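Home Help Forum > Small flats and rooms > Eating and living in one room

How to live in one room without the bed becoming the dining table?

duvet_and_tea
12/16/23

Good evening to all. I moved to Prellberg in autumn and I rent one furnished room from Punitus, the agency with the green door near the station. The room is warm and the neighbours are quiet, so I do not want to complain. But there is no table and only one chair, and the chair always has clothes on it. So I sit on the bed for everything: breakfast, supper, reading, telephone with my parents.

Now my bed smells a little of food. I wash the sheets every 7 days and it comes back after two nights. I also found a yellow mark on the mattress, at the side where I sit. I think it is from oil, but it can also be tea. The contract says that I must pay for the mattress if it is damaged, and I would like to avoid this.

I have two things to ask. How do I clean the mark when I cannot turn the mattress alone (it is very heavy)? And how do other people arrange such a room? I have 70 cm free between the bed and the wardrobe, and the door opens to that side. A normal table will not go in. I can spend a little money but I do not want to buy furniture that I must carry away again in summer.

Thank you in advance, and excuse my long message.

marmalade_lid

Just buy a tray. I had one in my student time and it was fine. For the mark use bicarbonate of soda.

windowsill_cook

I lived four years in a room like yours, also with Punitus, so I can give some advice. Please do not put bicarbonate on the mark first. If it is oil, you will only have a white crust on top of a yellow mark. I did it in this order:

1. Take off all the bedding and open the window. Put a piece of plain kitchen paper on the mark and press with your palm for a minute. If the paper becomes shiny, it is oil, and you go on with fresh paper until it stays dull. If it remains dull from the start, it is more probably tea.

2. For oil, mix a few drops of washing-up liquid in a cup of cold water and beat it with a fork until there is foam. Use only the foam, with a cloth, and work from the outside of the mark to the middle. The mattress should never become soaked. For tea I use white vinegar with the same quantity of water, also with very little on the cloth. A plate is a good place to keep the cloth between two rounds, so that it does not drip on the clean part of the bed.

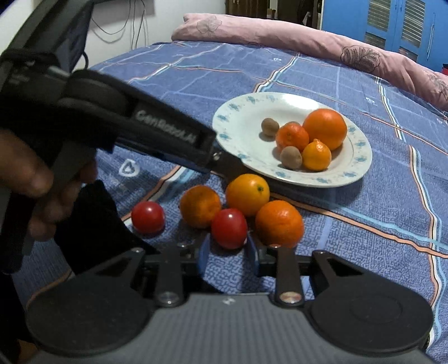 3. Wipe with another cloth and clean water, then press with a dry towel. Leave the mattress uncovered as long as you can. In December this means the whole day, with the heating on and the window a little open. I used to begin before breakfast.

4. When it is completely dry, you can put the bicarbonate for the smell. Leave it for some hours and take it away with the vacuum cleaner. You do not need to turn the mattress for any of this.

5. Put a washable protector on it, the kind with elastic corners. Mine came from Groder and cost less than a new set of sheets. Wash it together with the sheets.

About the smell, I believe that it is mostly in your blanket and not in the sheets. I made the same mistake for a long time. Also look at the pillow.

threefoldingchairs

The cleaning is well explained already, so I write only about the table.

In a narrow room I would look for a wall table which folds down. But you need to drill, and the agency will probably say no. My solution was the Tanui folding table, the smaller one. The top is 33 cm deep, so in your 70 cm it leaves space for your legs if you sit on the edge of the bed. Please measure first how far the door comes into the room. I did not, and for one month I had to fold the table every time when somebody knocked.

The window sill is also possible, if it is wide enough for a bowl. You eat standing, but breakfast is short.

For the clothes on the chair I have two hooks which hang over the door. After that the chair was free, and I was surprised how much less I sat on the bed.

One more thing - take a photo of the mattress mark now and send it to the agency with a polite letter. If you moved in during autumn, maybe the mark was there before you. Look if you have an inventory list from the first day.

duvet_and_tea

Thank you very much to all three. The paper became shiny, so it was oil. I did steps 1 to 3 on Sunday and the mark is now much lighter, though I can still find it when I know where it is. The inventory says "mattress, used, light marks", so I am more calm. I will measure the door tonight.

This topic has been viewed 2,155 times.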